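Last updated in August

I went in early to get ahead of Fulgencio, who was already there and had taken the good stool. The job this week is examples. Skekimine (our learning system, named before I joined, and I have stopped asking) needs 160 runs of putting parts into a desktop computer, and it would like every one of them done by a person driving the arms by hand, with all the small hesitations a person has. I have plenty of those to give.

We are on the old Dell tower again. It lies on its side on the bench with the panel off, and the parts go in the gray tray to the left of it. Each run starts with me setting the tray, checking the cameras, saying "recording" out loud to an empty corner of the lab, and then taking hold of the controls like someone about to defuse something. By ten I had done five. Two of those I threw out. In one I closed the fingers on air and then moved the air very carefully over to the slot. In the other I sneezed.

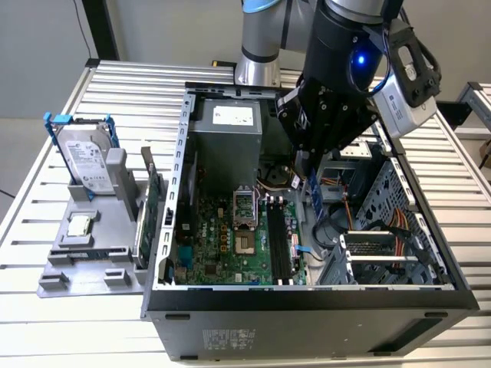
Memory module in the fingers, over the case. I was holding my breath.

Memory is the worst of it. The slot wants the module straight and the arm has its own opinion of straight. Araceli says not to fix the crooked ones too fast, as the model needs to see how a person gets out of trouble. I said I could supply trouble in bulk. She wrote "more recoveries" on the whiteboard and underlined it, so now it is policy, and when I bump the edge of a slot I can say I am following the plan.

The thing I can't get used to is how slow it has to be. With my own hand I could seat a stick of memory while talking about lunch. Through the arm it's like threading a needle with a broom, and the broom is being graded. Fereshteh looked over my morning files and said my pauses were too long. The model had learned from my last batch to stop above the case and think. She showed me a clip of it doing this. It did look a lot like me.

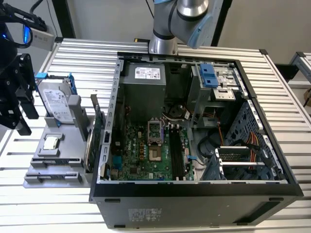 Tray side of the bench between moves. Processor and hard drive still in their places.

Spent an hour on labels before lunch. Every run gets cut into steps with a name for each: reach, grasp, lift, line up, insert, let go. Ezequiel wanted one more called "settle" for the bit where you wiggle. I called it "wiggle" in my files and he called it "settle" in his, and Gondal, the labeling tool, accepted both without a word and made two piles. We had to go back and merge them. Settle won. I still type wiggle first about half the time and have to delete it.

Corham sent a message asking if they could have the full set by the end of the month. Zyanya answered them, very politely, and then walked to the kitchen and stood there for a while. At the end of today the count for this setup is 16 good ones. I did the division on the back of a parts list and turned it face down.

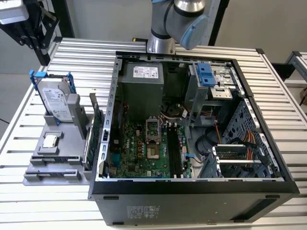

After lunch Fulgencio took over the controls and I got to be the reset person, which means putting everything back how it was so he can do it again. You'd think this is restful. It has its own rules. The parts can't go back in exactly the same spot each time or the model learns the spot and not the part, so I have to be a little bit careless, on purpose, within a few millimeters. Fereshteh has a sheet for how careless. I have been training for this all my life and still got told that I was being careless in the same direction every time.

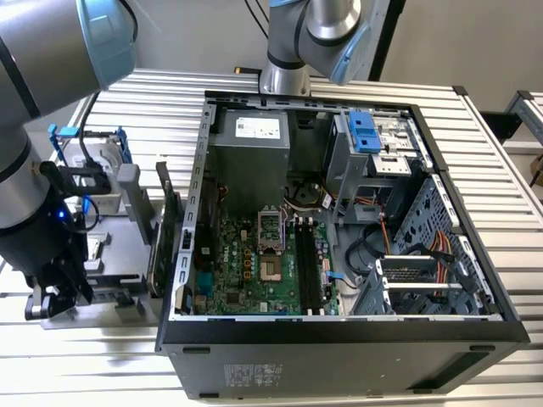

Fulgencio is better at it than I am, I'll write that down here where he won't see it. He doesn't stop to think above the case. He goes in, and if it's wrong he backs up and goes in again, and his recordings come out short and a bit rude. Araceli wants both of us in the set anyway. She says if it only learns from one person it picks up their habits. So somewhere in there will be a machine with his nerve and my long pauses – I feel a little sorry for it.

Daltex is meant to deliver spare fingertips tomorrow. The pads on ours have gone shiny and the memory slips if I squeeze at an angle. Need to remember to write down which runs were done on the old pads, and to tell Ezequiel before he renames the folder again.

Wrists sore. Dreamed last night that I was picking up a fork and somebody asked me to redo it with more variation. Going to bed.

3 comments | 7 shares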